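클래식카 사랑방 > 자유토론
제목: 드루티츠 소형 왜건 전시, 다녀오신 분 계신가요? (글이 좀 깁니다)

느린왜건
안녕하세요, 눈팅만 하다가 오랜만에 글 남깁니다. 6월부터 파드홀름 교통박물관에서 드루티츠(Drutitz) 소형 왜건 특별전을 하고 있다는 소식은 다들 들으셨지요? 저는 지난 목요일에 휴가를 내고 다녀왔습니다. 어릴 때 큰아버지 댁에 그 차가 한 대 있었거든요. 뒷문을 열면 나던 그 비닐 시트 냄새가 아직도 기억나서, 전시장 들어가는데 괜히 가슴이 두근거리더라고요.
전시 차량 중에 제일 오래 서서 본 건 로소(Roso) 왜건 초기형이었습니다. 안내판에 초기형 생산 대수가 1,322대라고 적혀 있던데, 제가 가진 옛날 책에는 912대로 나와 있어서 집에 오는 내내 궁금했습니다. 어느 쪽이 맞을까요? 아시는 분 계시면 천천히라도 답글 부탁드립니다.

기름때장갑
반갑습니다! 저도 로소를 십 년 넘게 끼고 사는 사람이라 그냥 못 지나가겠네요. 912대는 공장에서 완성차로 나간 숫자고, 1,322대는 차대만 출고해서 외부 업체가 차체를 올린 것까지 합친 숫자로 알고 있습니다. 그러니까 둘 다 틀린 말은 아닌 셈이지요.

둥근전조등
기름때장갑님 말씀에 늘 배우는 사람입니다만, 이번에는 조금 생각이 다릅니다. 차대만 나간 차를 초기형 왜건이라고 부를 수 있는지 저는 잘 모르겠어요. 그중에는 꽃집 배달차도 있고 빵집 차도 있었을 텐데, 뒷유리도 없는 차를 왜건으로 세면 좀 서운하지 않습니까. 안내판에 한 줄만 더 써 주었으면 좋았을 것을요.

기름때장갑
하하, 서운하다는 말씀은 이해합니다. 그래도 차대 번호가 한 줄로 이어지니 박물관 입장에서는 합쳐서 적는 게 편했을 겁니다. 제 차도 따지고 보면 배달차 출신인데, 앞 주인이 뒷유리를 뚫고 의자를 넣었어요. 저는 지금도 왜건이라고 부르면서 잘 타고 다닙니다 ^^

Fengying Peng
안녕하세요, 한국어가 서툴러도 이해해 주세요. 저는 전시 도록을 샀습니다. 뒤쪽 부록에 숫자가 나누어져 있어요. 완성차 912대, 그리고 합계 1,322대. 그래서 기름때장갑님 설명이 맞는 것 같습니다. 하지만 도록을 쓴 Amber Blackburn 씨도 각주에 "왜건의 정의는 논쟁이 있다"고 썼습니다. 둥근전조등님도 조금 맞습니다.

둥근전조등
아이고, 각주까지 찾아 주시고 감사합니다. 조금 맞았다니 그걸로 만족하겠습니다. 한국어 전혀 서툴지 않으세요!

느린왜건
와, 하루 만에 이렇게 풀릴 줄은 몰랐습니다. 다들 고맙습니다. 저는 도록을 들었다 놨다 하다가 그냥 나왔는데 지금 땅을 치고 있네요. 혹시 우편 주문도 되나요?

주말엔세차
우편 주문 됩니다. 다만 배송비가 책값 못지않으니 두세 분이 모여서 시키시는 게 나아요. 그리고 저는 반대 의견 하나만 보태겠습니다. 전시 자체는 좋았는데 조명이 너무 어둡지 않던가요? 로소의 그 크림색은 햇빛 아래에서 봐야 제맛인데, 구석에 세워 놓으니 그냥 누런 차처럼 보여서 아내가 원래 저런 색이냐고 세 번이나 물었습니다. 입장료까지 냈는데 아쉬웠어요.

느린왜건
저는 그 어두운 분위기가 옛날 차고 같아서 오히려 좋았습니다만, 크림색 이야기는 듣고 보니 그렇네요. 차 옆구리의 주름선도 잘 안 보이긴 했어요. 낮에 마당으로 꺼내 놓는 날이 있다면 한 번 더 갈 마음은 있습니다.

기름때장갑
마당 행사는 매달 마지막 주말에 합니다. 오후 2시에 시동도 걸어 주는데, 40분쯤 일찍 가셔야 앞줄에 섭니다. 저는 팬(Fan) 동호회 분들하고 같이 갈 생각이에요. 모임 이름이 팬인데 냉각팬에서 따왔다고 하더라고요. 공랭식 좋아하시는 분들이라 이야기가 한번 시작되면 끝나지를 않습니다. 아이들 데려오셔도 되고요, 도시락 드실 자리도 있습니다.

주말엔세차
그럼 저도 아내를 설득해 보겠습니다. 햇빛 아래에서 보면 생각이 달라질지도 모르지요.

둥근전조등
저도 갑니다. 배달차 출신 로소도 꼭 좀 구경시켜 주세요. 뒷유리를 어떻게 뚫었는지, 고무 몰딩은 어디서 구하셨는지 여쭤볼 것이 많습니다. 저희 집 차는 비만 오면 뒷좌석 바닥에 물이 고여서 작년 내내 수건을 깔고 다녔거든요.

기름때장갑
몰딩은 미터로 끊어 파는 것을 사다가 모서리만 따로 이어 붙였습니다. 남은 게 좀 있으니 그날 가져갈게요. 길이만 미리 재서 쪽지로 보내 주세요.

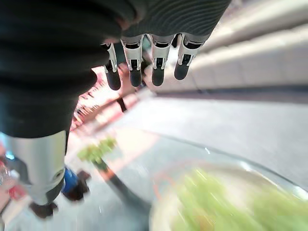

골이 진 어두운 색 니트 천과 로봇 손가락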